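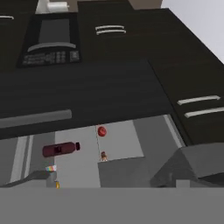 Simulator first, arm second: how we are planning the money

I promised back in May that I would write up how we ended up with a budget for the kitchen project, and then I kept putting it off because the budget kept changing (it still does, a little). But the big decisions are made, so pour yourself something and settle in.

For anyone new, Draline is the name we gave our little effort to get a robot arm doing useful things in an ordinary kitchen. Opening drawers, mostly. Getting things out of drawers, putting things back into drawers. I had no idea how much of my life was going to be about drawers!

The first plan was to buy the arm right away. We had a quote from Georgiou, a very nice quote with a very nice brochure, and I came close to signing it. What stopped me was adding up everything the quote left out. A stand. A gripper, sold separately. A second set of fingers for when the first set gets bent, and they will get bent. A real cabinet to practice on, and a replacement drawer front for that cabinet. Shipping alone came to $766, and that was before anybody had carried anything up the stairs.

So we did the cheaper thing and started in simulation, with dark cabinets, big bar handles and a drawer with a few odds and ends in it. A bottle on its side is a good test object, by the way. So is anything round and red that might be an apple or a tomato, depending on your mood. The small things are where I learned the most about what to buy. When the gripper is down close over an open drawer it takes up a huge amount of the view, and something tiny near the fingers is very easy to lose. I had been planning on one camera. There are now two on the shopping list, one for the wrist and one off to the side, and I moved money out of the "nice table" line to pay for the second. I don't miss the table.

How the list stands today

Computer: we already own it, though I have set aside money for a better graphics card. The simulation runs fine on the old one, just slowly enough that I have started knitting again.

Arm: still Georgiou, but the smaller model. We gave up some reach and I went back and forth on that for weeks. In the end I measured my own kitchen drawers with a tape measure, pulled all the way out, and the smaller one will do if the stand is in the right spot.

Gripper: from Zurnel. Their fingers come off with two screws, and they sell spares in packs of 6, so I am buying one pack and hoping it lasts.

Network and storage: Netden, on the monthly plan. I wanted to buy drives outright, but we don't know yet how much recording we will keep, and I would like to find that out before we own a shelf of them.

Practice cabinet: secondhand. Please, if you are doing this yourself, check the salvage yards before you order new. I found one with every handle still on it, and the seller took $40.

Everything else: 30 percent on top of the total. I used to put in ten and feel very responsible about it. Then I bought cables.

What I would do in a different order

I would have written down the tasks before looking at a single catalog. We had "arm" at the top of the page for months and "what is it supposed to pick up" somewhere near the bottom, and it made every phone call with a supplier longer than it needed to be. They ask you how heavy, how wide, how far, and you sit there saying "um, kitchen things?"

I would also have asked about lead times sooner. The gripper can be here in a couple of weeks. The arm takes a good deal longer, and if you pay for them together, as I nearly did, you have a gripper sitting in a box using up its warranty.

The arm order goes in once I've heard back on the stand measurements. I still have to work out where the cabinet is going to live until then, and at the moment the answer is the hallway.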